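Barneck Home > Wood Care > Oils and Waxes

Sernura Table Oil, 300 ml can

Clear / Pale / Walnut
In stock. Ships from our Goossens Street warehouse.

Sernura is a table oil. You put it on a table, you wipe most of it off again, and the table looks better than it did in the morning. We have sold it under three different labels over the years, each designed by someone who felt the last one was holding us back. The oil inside has stayed the same throughout.

It's a blend of linseed oil and a little carnauba wax, thin enough to soak in and thick enough not to run down your sleeve. It goes on tabletops, desks, counters, shelves and chair arms. It's for bare or previously oiled wood. On varnish it will sit on the surface looking at you until you take it off with a rag. 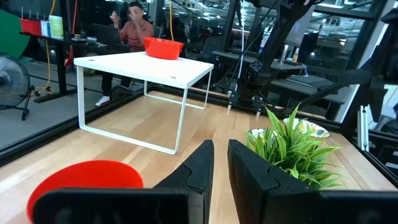

How long do I have to wait before using the table?
Leave it 11 hours before you put anything light on it, and a full week before hot dishes, wet glasses or homework.

What one can does

A 300 ml can covers 40 square feet with two coats, on wood that has been sanded and wasn't especially thirsty to begin with. An old pine kitchen table that has spent its life next to a radiator will drink more. Buy two cans if yours is that table. Unopened cans can come back to us, and a surprising number do, usually with a note saying the second one was our idea.

How to use it

Sand with the grain, finishing at 180 grit. Going finer makes the wood feel lovely and gives the oil nowhere to go. Vacuum, then wipe with a dry cloth.

Stir the can. Shaking it makes bubbles, and the bubbles end up in your finish.

Put on a thin coat with a cloth or a white pad. Thin means thinner than that. Leave it fifteen minutes, then wipe off everything that hasn't soaked in, including the bit at the far corner you thought you'd done. Let it dry overnight and do it again.

Used rags can heat up and catch fire by themselves. Lay them flat outside, away from anything that burns, until they're dry and stiff, or keep them under water in a metal can with a lid. This is the one paragraph on the page we would like you to read twice.
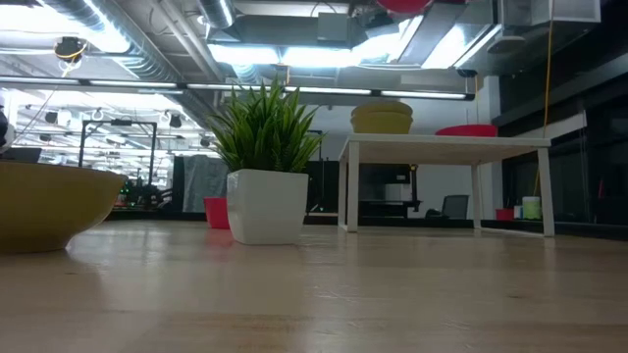
Delia Wrenfield
Product Copy and Returns Desk, Barneck
Page updated 2023-07-15

The most common complaint we get is stickiness. It nearly always means too much oil was left on. The cure is a white pad, a few drops of fresh oil and a bit of elbow, followed by a proper wipe. The second most common complaint is that the can is hard to open. Use the flat end of a spoon, and one you don't care for.

We changed the lid in June. The new one is also hard to open, but it closes better.

Sernura and the Drotier cloth

Drotier cloths are sold separately. They're lint-free cotton, cut to a sensible size, and they cost more than an old T-shirt. An old T-shirt works very well. We still stock the cloths for people who have run out of T-shirts or have become attached to them.
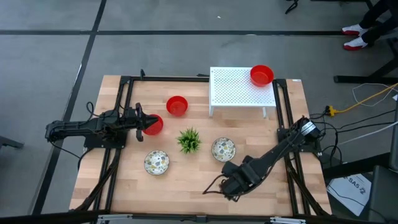

Choosing a shade causes more trouble than the oiling does. Clear deepens the color of any wood and gives it a slightly warm cast, much like a damp fingertip would. Pale has a trace of white pigment that holds that warmth back. If your top is a light butcher block, like the one under the three red bowls, Pale will keep it closest to the way it looks bare, while Clear will take it toward honey. Walnut is for walnut. People do put it on pine, and then they write to us. Try your shade on the underside first and let it dry overnight before you decide.

Upkeep

Wipe up spills with a damp cloth. Stay away from scouring powder and the green side of the sponge. When water stops beading, give the top one fresh thin coat. For a busy kitchen table that might be twice a year, and for a dining room kept for company you may never get there.

Storage

Keep the can closed, upright and away from frost. A skin may form on old oil. Lift it out, stir what's left, and carry on.

Returns

Unopened cans within 30 days. Opened cans we can't take, even if you only looked.

Also in Wood Care: Sernura Wax Paste, Drotier cloths (pack of five), white pads, sanding blocks.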